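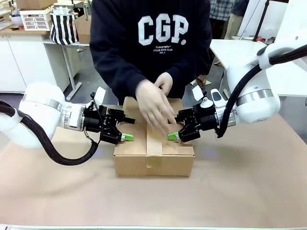

*Caja cerrada, una tira de precinto por la junta y hacia abajo por el frente.*

**skastero_m** · 1 feb 2019

¡Buenas a todos! Perdonad el tocho, que cuando me pongo con las cajas no paro. Estamos preparando los envíos de Brirnau (láminas, cuadernos y algún que otro tarro envuelto en papel) y quería saber cómo cerráis las de cartón marrón. Yo paso una sola tira por la junta de las dos solapas y la dejo caer por el frente, como en la foto. ¿Os parece bastante o me voy a llevar un disgusto?

**kavbridge77**

Para cuadernos, de sobra. Yo llevo 300 cajas así desde octubre y solo se me ha abierto una, que iba llena hasta los topes y la cerré a empujones (culpa mía, lo reconozco). Eso sí, baja la cinta un buen palmo por cada lado y frótala con la mano, con cariño, que agarra muchísimo mejor.

**ahn_papelera**

Pues yo no lo veo, con perdón de kavbridge. Con tarros dentro haría siempre la H: la tira central y otras dos en los cantos. Gastas más cinta, sí, pero los cantos son lo primero que se levanta. Y mira el cartón, que en el frente se ven arrugas y una línea de doblez floja cerca del borde de arriba. ¿Es reutilizada?

**skastero_m**

¡Qué ojo, Ahn! Sí, es de segunda vida; tengo 200 guardadas en el trastero y me da una pena tremenda tirarlas. ¿Las descarto para los tarros, entonces?

**ahn_papelera**

Para los tarros, nuevas. Las otras, para papel, y tan contentas.

**kavbridge77**

Bueno, con la H no me convences, pero en lo de las cajas nuevas te doy la razón. Yo en las de 7 kilos para arriba pongo doble tira central y a correr.

**skastero_m**

Mil gracias a los dos, de verdad. Haré la H en las de tarros y una tira en las demás. Si alguien sabe de cinta de papel que pegue bien con frío, que me lo cuente, que la última que compré era un desastre.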